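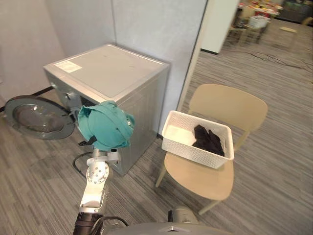

How often do you really need to wash a jumper? Every four or five wears is plenty for most of them, sooner if you've been cooking in it or it's next to your skin.

I used to do mine after every single wear, and then wonder why they went bobbly by June! Jeans even less, obviously. Gym stuff every time, no debate.

Been trying to get my washing down to two loads a week since we moved to Clarken. The electric here is on a prepay thing and you really notice it (56p gone before I've even had breakfast, that sort of business).

What's worked so far: a "worn but fine" hook on the back of the bedroom door. Sounds daft. It used to be a heap on the floor and everything in the heap got washed because I couldn't tell what was what any more.

Also stopped filling the softener drawer to the line. Towels come out rougher but they do dry you now, so I'll take it. I get the Leseo powder, the 200 wash tub, from the cash and carry on Gough Road. Lasts ages.
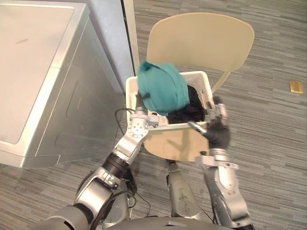

My back is the other thing I've been sorting out, laundry-wise. I'm done with baskets on the floor. Put the basket on a chair, any chair, one with a curved plastic back like the beige one there is ideal as the basket can't slide off behind. Then you're sorting at hip height and not folded in half over your socks. Mesh sides are good too, air gets in, and you can spot the one black thing before it goes in with the whites.

Somebody's going to ask about darks and colours together. I put teal, navy, black, all of it in on a cool wash and I've had no disasters. New black jeans go in on their own the first couple of times though, learnt that with a pillowcase.

Next job is a proper airer. Looking at the Zuvham one that folds flat, claims to hold 100 socks, who has 100 socks. If anyone's got one, does it wobble on carpet?? Ours has wobbled since Monday and I've run out of cardboard to shove under it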